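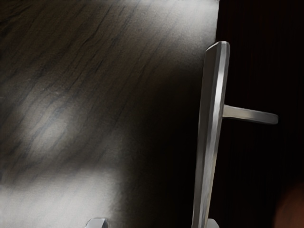 Wood panel with a metal lever handle

Re: [clinudton-film] Long cut or short cut of Skeltley?

Apolinar Hinojosa wrote in February:

> Hi all,
>
> I finally watched the restored Skeltley, the long version, and I'm
> wondering if I'm alone in preferring the old one. The long cut runs
> 137 minutes. I grew up with the version that used to play on late
> night TV, and I don't remember it ever dragging. This one dragged for
> me from the funeral to the ferry.
>
> I know Fumier always said the studio took the film away from him, and
> I went in wanting to be on his side. But most of what's back in seems
> to be people walking to places. The brother has a whole new subplot
> with the surveyor and it goes nowhere. The ending is the same except
> that we now hear what she says on the phone, and I liked it better
> when we didn't.
>
> Two questions. Is there anything in the long cut I should look at
> again before I give up on it? And which one are we showing in spring?
> The calendar just says "Skeltley."
>
> Apolinar

Apolinar, you're not alone, but I'm on the other side of this one. I've now seen the long cut twice, once at home and once at the Clinudton with an audience, and I'd pick it over the short one. I'll take your points in order and then get to the spring question.

Spoilers for all of Skeltley from here down, and for the end of Kovalchuk.

The walking

I agree there's a lot of it. What changed my mind was paying attention to who is walking. In the short cut, Marta arrives everywhere. She's in the kitchen, then she's at the quarry office, then she's at the bank. You get the idea that the town is small and that she has a car. In the long cut she doesn't have the car until after the funeral, when her brother stops using it. Every errand before that takes up her day. When she finally drives to the ferry in one unbroken shot, it feels fast, and in the short version it's just a woman driving.

That said, the second walk to the quarry could go. It repeats the first one and the music is worse.

The sound on the restoration also helps here. There was a hum all over the TV print that I assumed was the wind. With it gone you can hear her shoes on the gravel, and you can hear when she speeds up.
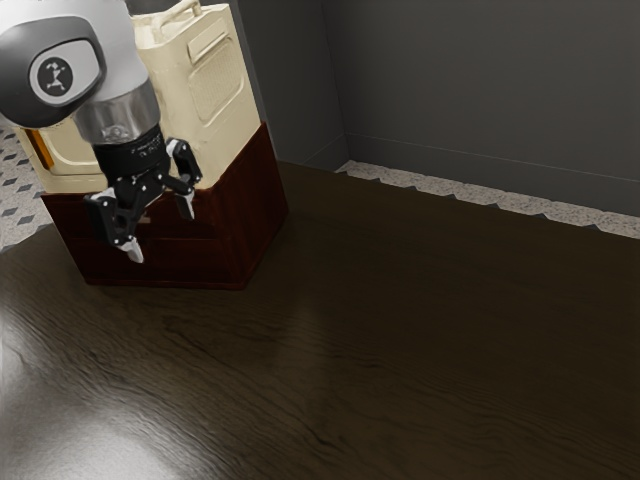 The gripper in front of the jerry can

The surveyor

I think you're being hard on the surveyor. He's in the short cut too, if you go back to it, but only for the scene at the counter, and without the rest he looks like a mistake. The long cut gives him the dinner and the argument over the map. I wouldn't call it a subplot, as nothing comes of it, but it explains how the brother knows the land is worthless before anyone else does. In the short version he seems to guess.

The dinner is also the funniest scene in the picture. Fumier doesn't get much credit for comedy, and the timing of the soup is very good.

Where I'm with you is the letter. The surveyor reads it aloud and then Marta reads the same letter aloud later on. One of them should have kept quiet. I've seen people argue that we're supposed to compare the readings, but the actors play it the same way, so there isn't much to compare. 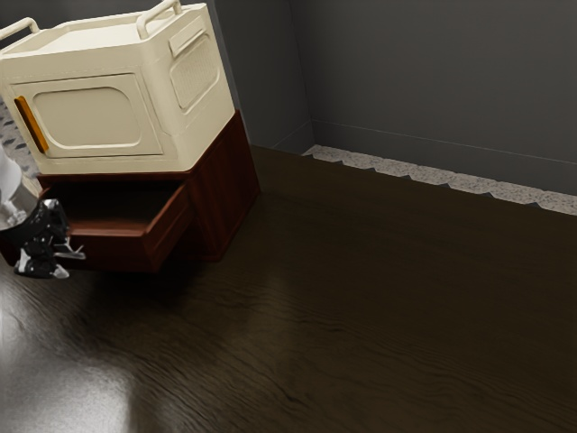
The phone call

This is the one I've gone back and forth on. The first time I saw the long cut I was annoyed, for the same reason you were. For years I'd had my own idea of what she said. The second time I was mostly watching the sister in the doorway, who hears the call too, and who isn't in the short cut's ending at all. If you only get one more look at it, look at her. She starts to come into the room and then doesn't.

Compare it to the end of Kovalchuk, which Fumier made right after, and where he had the final say. He plays the last conversation in full there, with the door open and the other family listening. I think that was what he wanted in Skeltley the first time around. Whether it's better is a matter of taste. I'd call it sadder and less mysterious.

What to look at again

Since you asked:

The bank scene. It's longer by 58 seconds and all of them are the clerk. Watch his hands when she gives her married name.

The first shot after the funeral. The short cut starts on the car. The long cut starts on the kitchen table with the plates still out, and the brother eats something off one of them while he's on the phone.

The ferry. The horn is now before the cut instead of after it. I can't say why this works so much better, but the audience at the Clinudton jumped.

If none of that does anything for you, keep the short one and don't feel bad. Plenty of sensible people do. My wife walked out of the long cut to move the car and took her time coming back.
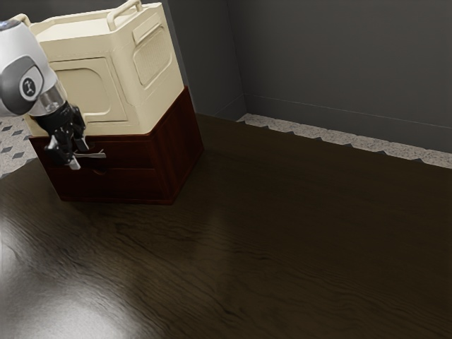

Which one we're showing

The long one, as things stand. The distributor only has the restoration available for theaters now. The short cut exists as an old print that's turned pink and has a reel with bad splices, and the booth would rather not run it. I asked if we could show the short cut from a disc and the answer was that the rights are separate. The fee they quoted was 900 dollars on top of what we're already paying, so I dropped it.

What I'd suggest is showing the long cut as listed and having a talk afterward for people who know the other version. We can have the room for another 30 minutes without paying extra. If you'd be willing to speak up for the short cut, I'll speak up for the long one, and we can let people ask questions. No need to prepare much. Bringing the ferry, the phone call and the surveyor would be plenty.

I'll get the calendar fixed so it says which version it is and how long it runs. The start time should probably move to 7:00 too – if we start at the usual time and then talk, people will miss the last bus.

One correction to my own message from last month, while I'm here. I wrote that the woman who plays the sister was also in Kovalchuk. She isn't. I was thinking of the landlady, who has the same haircut and is in both. Thanks to the two people who wrote to me off the list.

If anyone still has the old program notes from the last time we showed Skeltley, please send me a copy. Mine stop at the cast list.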